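Visit report: hand comparison day, Sistlow test hall, Plitville
Filed 9/30/24 by Dalal Obeidat

Amado Padilla and I spent a day at the Sistlow test hall in Plitville to look at two candidate hands for the order-picking work. The short list had been settled in August. One is the five-finger hand from Werkholm, the other a three-finger adaptive gripper from Magbanua. We wanted both run on the same produce task, on the same arms, with our own people keeping the log.

Sistlow keeps a grocery bay for this kind of work. Wooden racks hold crates at an angle, much like a shop display, and the robot picks with one arm and handles a shopping basket with the other. The morning was given over to the Werkholm hands, one on each arm. The controller is Sistlow's own. Operator commands pass through a laptop on a desk behind the racks, and the head camera view is recorded with the joint data.
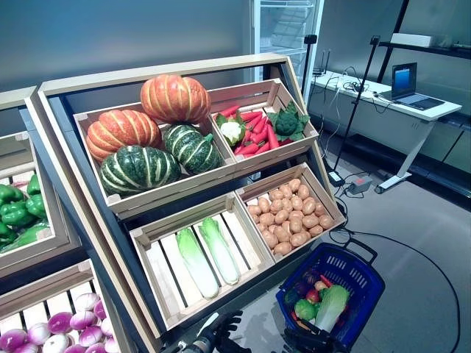
Grocery bay with the Werkholm hands fitted. Napa cabbage in the lower-left crate, potatoes to its right.

The produce is artificial, which limits what can be said about bruising or surface damage. Sistlow's reply is that artificial items keep their shape between runs, and for comparing grippers we accept that. It does mean the friction figures won't carry over to real stock. Amado has asked for a second session with fresh cabbage and carrots before any purchase order goes out.

We agreed on the run sheet before power-up. Each hand was to make 279 pick attempts, divided into blocks, with a pause after each block to check finger calibration. A pick counted if the item left the crate in one grasp and was released inside the basket. Regrasps were logged separately. Anything dropped outside the basket was a fail, even when the grasp itself had been sound.

Large items suited the Werkholm hand. The fingers close in sequence and the thumb comes across last, so a long item is drawn into the palm before the grip force rises. The grip command is a single value per finger, and there is no tactile feedback in the version we saw. Contact is inferred from motor current. On a soft leafy item the current rises slowly, and the controller sometimes waits longer than it needs to before lifting.

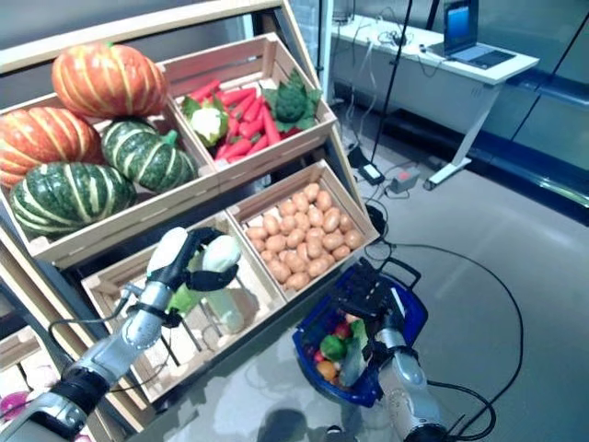 Reach was the second thing we looked at. The crates are open at the top but the side boards are high enough to matter, and a hand with five fingers spread takes up a good deal of room on the way in. Sistlow's planner handles this by partly closing the fingers on approach and opening them once they are past the boards. It works, but it adds time. The Magbanua gripper is narrower when open and went straight in on most attempts.

Potatoes were the hardest item for both. They are packed tightly and there is little room to get a fingertip between them. The Werkholm hand logged 16 regrasps on potatoes and the Magbanua gripper logged 13. We don't consider that a meaningful difference. Amado's view is that a suction tool would beat either of them here, and I agree, but suction is outside the scope of this comparison.

Basket handling favoured the five-finger hand clearly. The handle is narrow and folds, and the fingers can wrap it and keep hold while the wrist turns. With the Magbanua gripper the basket tended to swing after each release, and we had to slow the arm down to keep the opening where the planner expected it.

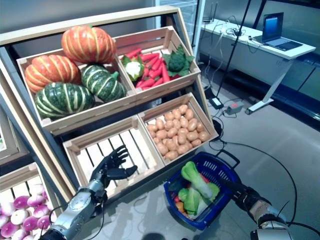
Left hand open at the empty crate, right hand holding the basket by its handle.

A few notes on the installation. Cables run along the outside of the forearms, and I would want them sleeved before the arms go anywhere near a working shop rack. The changeover between hands took longer than planned. The flange is common to both, but the Magbanua unit needs a different connector and the adapter was in another building. Joint logging ran at full rate all day with no dropped records. The two sets together came to 1552 megabytes, not counting video, and a copy is on our drive.

Points still open:

Werkholm to confirm whether the fingertip pads can be replaced on site or must go back to the factory.

Magbanua to quote for the wider finger set, with lead time.

Sistlow to send the approach planner settings used for each crate height. We have the values for the upper row only.

Dalal to check whether the release delay seen in the afternoon blocks came from the gripper or from the network.

For now my recommendation is a mixed fit – the five-finger hand on the basket side and the narrower gripper on the picking side. Amado would prefer one type on both arms to keep spares simple. We will settle it after the fresh produce session.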